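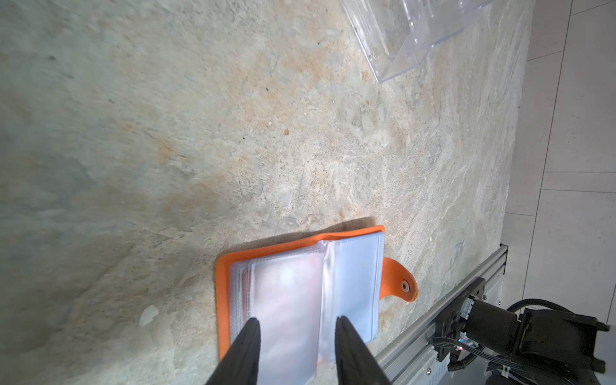 M. Hrnčiar
Research Fellow, Polymer Processing Group, Arnon Institute

4.2 Warpage and dimensional stability of the moulded trays

Trays were moulded in two grades of polypropylene, the Neseo homopolymer and the Skesgate impact copolymer, using the same single-cavity tool. Each grade was run until melt temperature and cushion had settled, and the first 18 shots after every change of setting were discarded. In all, 356 trays were kept for measurement. They were stored flat on shelving for one week before the corner lift and the width at the centre divider were recorded.

The homopolymer trays lifted more at the corners nearest the gate than at the far end. Extending the holding time reduced the difference but did not remove it, and past a certain point the gate had frozen and further holding had no measurable effect. The copolymer trays were flatter at every setting. Their long walls, however, bowed inward between the dividers, and this was worst in the widest compartment, where the wall has no support along its length. 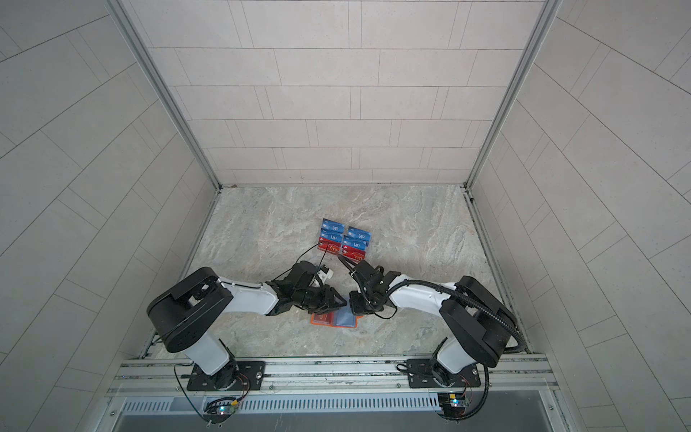 Figure 3. Two-arm cell with tiled walls, arms mounted on the front rail.

Mould temperature had a stronger influence than holding pressure on both grades. With the moving half kept at 25 °C the trays released cleanly, but the colour was dull near the ribs. A warmer mould gave better gloss and more shrinkage, so the choice for a commercial moulder will depend on whether the tray has to fit a drawer closely or is sold as a loose insert. We did not test recycled feedstock. Earlier work in our group suggests that its shrinkage varies too much from bag to bag for a comparison of this kind.

Density was checked on offcuts from the base and the outer wall. The two locations agreed within the error of the balance – a sign that packing was even along the flow path. One batch of copolymer, moulded in June, was left out of the analysis after moisture was found in the hopper. The remaining data, 1311 readings across both grades, were used to fit the shrinkage model described in Section 4.3.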